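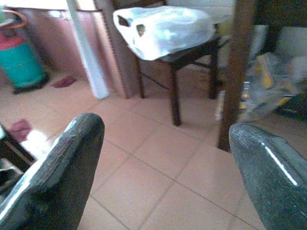

Reading time: 2 min 22 sec

Small Kitchen, Low Down: what sits on the floor and why it matters
Term project, Household Spaces unit, Kadley
Submitted 21 January 2021

Background

The unit asked us to pick one room and report on one problem in it. Most of the group went for shelving or lighting. I picked the floor. Kitchens get drawn as worktops and cupboards, and the floor is left as a blank bit of plan, but in a small home it ends up as the biggest shelf going. Things get put down and they stay down.

The room is a tiled kitchen in Watville, used every day. Visits done in term time, notes by hand, sketch plan redone twice. (First plan had the door opening the wrong way. Sorry.)

What I looked at

Only things standing or lying on the tiles, and furniture with space under it. Cupboards left out, also anything hung on a wall. Used the Tawhiri checklist from the course pack, which has 5 headings: reach, cleaning, trip risk, heat, damp. Damp dropped in the end – no way of measuring it properly.

Findings

The floor. Large square tiles, pale peach sort of colour, thin darker grout lines. Clean and a bit shiny. Good surface for sweeping, nothing to catch the brush. Trouble starts where the open floor stops and the objects begin, because then you sweep round and not under.

The gas cylinder. Turquoise at the bottom, red on top, stands on a dark base ring near the wall, with a white ledge above it. Heavy to shift so the tiles behind it don't get done often. Scored low for cleaning, middling for reach. For heat I left the score blank and put a note to ask the supplier, not something a student should be guessing at.

Small stuff. There is a dark red thing flat on the tiles by the white post, cloth or slipper, I wrote down both in my notes and never settled it. Either way it goes under trip risk. Flat things are worse than tall ones in my opinion as you dont see them with your hands full.

Under the table. This took longest. Table has a grey polished top with pale streaks, like marble, and a dark brown wooden apron below that comes down a fair way. Means you have to bend to see what is stored there. Several things are. Easy to slide in, harder to get out again, and the legs are in the way of the broom. There's also other furniture close by with dark legs of its own, so the gaps are narrow.
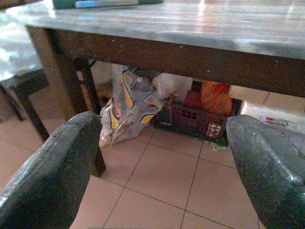
Fig. 2 – Storage space under the grey-topped table.

Suggestions

Keep the table store but put it on one low board with castors. Pull out, sweep, push back. I priced a plain board from the Sovness list at 500 with the wheels included, which is most of the project allowance, so a cheaper version would be a tray with a rope handle. Not tested.

Leave the cylinder where it is. Moving it is not a tidying job.

A hook or a small box near the post for anything soft and flat. Costs next to nothing.

What went wrong

Ran out of time for the second room, so no comparision. Checklist is made for bigger kitchens and the reach heading assumes everyone stands up straight to cook. I would rewrite that one first. Plan is at the back, measurements in May will be added if the unit carries on.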